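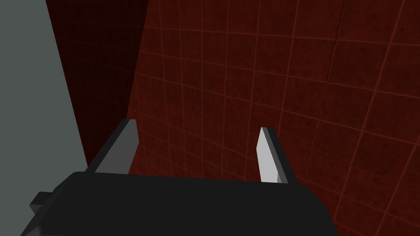 November, 7:40 am. Cert rotation on Irnham, second go. Old leaf cert ran out before the new one was being served, 33 minutes with no valid cert on the API side, and the Barros sync job sat there retrying the whole time. Solange wants it written up before I forget the order of things so here goes. We want them overlapping. The config says they overlap. They did not.

What I knew going in: Wastetti does the TLS termination, Drostix sits behind it and talks to the database, the renewal script runs on the Irnham box itself and drops files in the shared cert dir. Wastetti is supposed to watch the dir and reload. Has done so every time up to now as far as I can tell from the logs, which don't go back as far as I'd like (log retention, see bottom).

Timeline as best I can piece it together:

- renewal script ran overnight, exit 0, new cert and key in the dir. Fine.
- file watcher fired. Logged "change seen". Also fine.
- reload did NOT happen. No error line. Nothing.
- old cert expired. Clients start refusing.
- Barros sync goes into backoff, then out of backoff, then hammers.
- pool on Drostix fills to 100 and stays there
- I wake up, see the alert, restart Wastetti by hand, everything OK

So two problems really. One, why no reload. Two, why did the pool fill up when clients couldn't even finish a handshake. Second one bugged me more.

Reload first. The watcher waits for the cert file AND the key file to change inside a short settle window, then reloads once for both. Sensible. But the renewal script, since Nivaldo's cleanup in the spring, writes the key first, then does the OCSP fetch, then writes the cert. OCSP fetch was slow that night. Key and cert landed too far apart. Watcher saw a key change with no cert, dropped it, then saw a cert change with no key, dropped that too. Both at debug level. We don't run at debug level. Ugh.

Reproduced on my laptop with a sleep between the two writes. Long sleep, no reload, every time. Short sleep, reloads. Didn't bother finding the exact cutoff, it's in the Wastetti source if anyone cares (settle value in the watcher, not exposed in the config file as far as I can see).

Things tried:

1. Write both files to a temp dir, then rename each. Better but still two renames. Works on my machine, don't trust it.
2. Versioned directory plus a symlink, swap the symlink once. Watcher doesn't follow the link. It watches the inode. No reload at all, worse than before.
3. Same as 2 but the script sends the reload signal itself at the end and we turn the watcher off. Works. Boring. Going with this.

Option 3 means the script needs permission to signal Wastetti. Right now it runs as its own user and can't. Added a one line sudo rule for exactly that command. Solange to look at the rule before it goes anywhere near production, I don't want to be the one who signs off my own sudo line.

Now the pool. Spent far too long staring at this. If TLS fails at Wastetti, nothing should reach Drostix. True for outside clients. But the Barros sync doesn't come through the front door!! It uses the internal port, and Wastetti passes that straight through and Drostix does its own TLS there, with the same cert off the same dir. Forgot that completely. It was set up before I started and the only mention is a comment in the old deploy file.

And Drostix in passthrough mode takes a pool slot before the handshake, not after. So each failed handshake holds a database connection until the handshake timeout. Sync job retries quick, slots go, pool hits 100, and now the nightly report job, which had nothing at all to do with TLS and runs over the local socket, gets a 500 for every query. That's what paged me. Not the cert. The cert alert was going to an inbox that gets read on a good day.

Fix for that: moved the slot acquire to after the handshake. Small patch, most of it is moving one block and fixing the cleanup path so we don't release a slot we never took. Got the cleanup wrong the first time and the count went negative in the test, good test, thank you whoever wrote it. Patch is up for review on the Drostix tracker. It's their project not ours so it may take a while. We carry it localy until then.

Question for the group: we lean on Drostix for basically everything and it is a couple of people in their spare time. We put nothing in. I'd like us to put at least some money in their sponsor pot each month, and some hours too, starting with me doing the docs for passthrough mode, as there aren't any. Solange in favor. Need to ask who holds the card.

Test run, after lunch, on the staging copy:

- short lived cert, renewed by script, slow OCSP faked with a sleep. Reload OK.
- same, with the Barros job running. Job notices nothing. Good.
- let the cert expire on purpose. Handshakes fail, pool stays at 9, report job happy. That's the one I wanted.
- killed the script between write and signal. New files there, old cert still served. Expected, but means we need a check on what is being SERVED and not what is on disk.

That last one is the real hole. Current check reads the expiry date out of the file. File was perfect all night. Wrote a tiny check that connects to both ports, outside and internal, reads the cert it gets handed and complains if it doesn't match the file. Runs from the monitoring box. Alerts to the pager, same as the pool alert, and not the inbox.

Also moved renewal earlier so there is a proper overlap. Old setting left next to none, copied from some example years ago probably.

Still to do:

- Solange: sudo rule
- me: passthrough docs, ask about sponsor money
- Nivaldo: script, take out the OCSP fetch or at least do it before either file is written. He says he had a reason for the order, can't recall it, will check his notes
- somebody: log retention. I could not see back to the last rotation so I have no clue if this nearly happened then as well
- tell Barros people what happened. Draft half done, too long

Did not get to: the stapling cache, which I think holds the old response after a reload. Saw one odd response in the test and couldn't get it again. Leaving it here so it's written down somwhere. Command I used is in the shell history on staging, go get it before that box is rebuilt.

6:15 pm. Sudo rule approved with one change (full path, fair enough). Live on Irnham. Served cert matches file on both ports. Going home.

Filed under: Ops notebook / TLS / Drostix / Postmortems

Comments

Nivaldo Miranda
Found it. Key first was so the OCSP step could bail out without leaving a new cert in place. Makes no sense now that I read it back, a new key with the old cert is worse. Will fix tomorrow morning.

Solange Meireles
Can the served-cert check go on the other boxes too? Same script on all of them. And please don't send Barros the long version.

dk
We hit the symlink thing with Wastetti as well. Ended up touching a dummy file in the watched dir after the swap, ugly but no sudo needed. Is your pool patch against the current release or main?

Nivaldo Miranda
@dk main, but it applied to the release for me with one offset warning.

Contact the ops notebook maintainers | © the respective authors | Back to top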